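Small whiteboard, big feelings

November 2021

OK quick one tonight, I have 8 minutes before I need to get the laundry out. Maybe less.

So the whiteboard. We moved into the Edmont Street place and the fridge there is one of those panel ones, nothing sticks to it. No magnets. Which means no grocery list, no dentist card, no anything. For weeks it was all on the backs of envelopes and then the envelopes got recycled. With the list on them. Twice!

Went to Grondier for lightbulbs and came home with a little stand-up whiteboard instead. Forgot the lightbulbs. Still sitting in a half dark hallway as I type this.

What I wanted was something that stands on a table by itself, no drilling. I'm renting. And small enough to pick up and carry into another room when I'm yelling a shopping list at myself. Black edge, rounded corners, two little legs. Fine. Good.

Things I've learned so far, in no order -

Wipe it every night even if you didn't write much. Marker that sits for 3 days turns into marker that lives there. I had "EGGS" ghosting through everything for a while. Rubbing alcohol on a paper towel got most of it, a damp cloth did nothing. 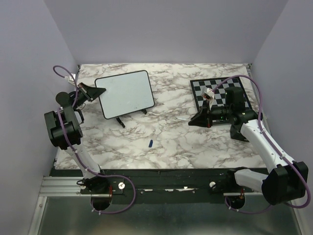

Markers. Ugh. I keep two going, a blue and whatever else works, and they roll. Everything rolls on a smooth table. I've fished them out from under the radiator more than once. A mug would fix this and I own plenty of mugs, so I don't know what my problem is. Also store them lying flat, the ones I kept standing tip up in a jar went dry way too fast.

Caps! Put the cap back on until it clicks. I say this as a person who does not.

Legs. If the board wobbles, check that both legs are pushed out the same amount. Mine leaned for a week before I noticed one was only halfway. Dont press hard when you write either, it slides backward. A bit of that grippy shelf liner underneath helps alot.

The other thing is where to keep it. I tried the counter (splashes), the desk (buried in mail by noon) and now it's on the game table, next to the checkerboard. Which is working better than I expected, becuase we use the board for keeping score too. Somebody is up 8 games to 3 and it isn't me. I'd rather not talk about it.

Still to do - find a real eraser, I'm using a sock. Get the lightbulbs. And in January I want to try a month of meal planning on it, the whole week written out in one go, we'll see how long that lasts.

Dryer's buzzing. More later, I still owe you the shelf post from the Venmont trip.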